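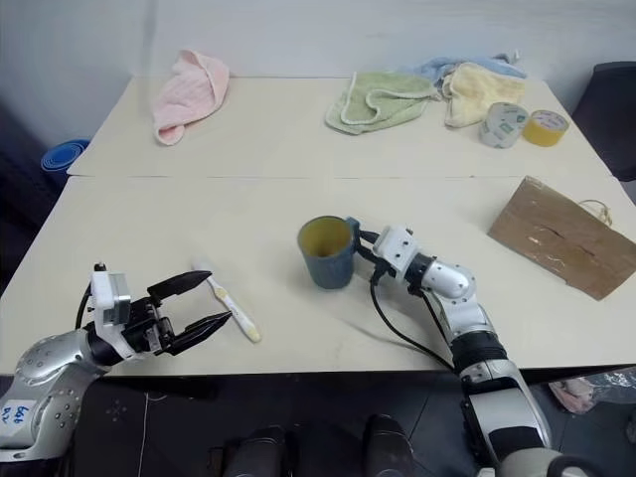 I've been using the Brisenora bench guide for two-arm setups since March, and I like it way more than I thought I would! It's a spiral-bound thing from Lamrani, 156 pages, with a stack of wipe-clean checklist cards tucked in the back. Tuncay Bayram wrote most of it, and he writes like a person who has pinched a finger or two.

The best part is the chapter on the shared zone, meaning the bit of table both arms can get to. The rule is simple: one arm moves in there, the other one holds still or stays out, and you write down which is which before you power up. We'd been doing that by habit (and by yelling). Having it on a card is much nicer. There's also a good section on small household stuff, mugs and brushes and towels, with plain advice like marking the start spot for each item and keeping spare items toward the back.

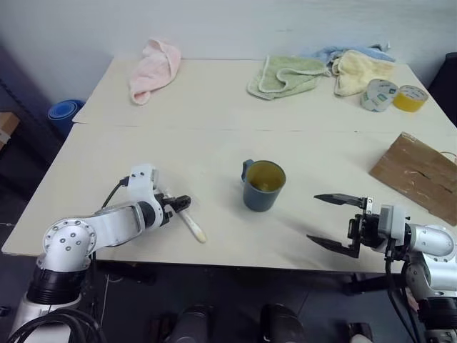 Cable routing gets a whole card too, with a slow full-reach test before you start. I'd have skipped that one a year ago. Now it's my favorite.

Gripes? The index is a mess. Card 7 tells you to log every stop, even the planned ones, and our log hit 584 lines before I gave up and only wrote down the surprises. And the pages on tables pushed together are thin: check the height at the seam, clamp if you can, done. I wanted more on what to do when the two halves drift.

Still, I'd buy it again, and I've ordered a second set of cards for our Brananville shop. Four stars, and get the spiral one so it lies flat.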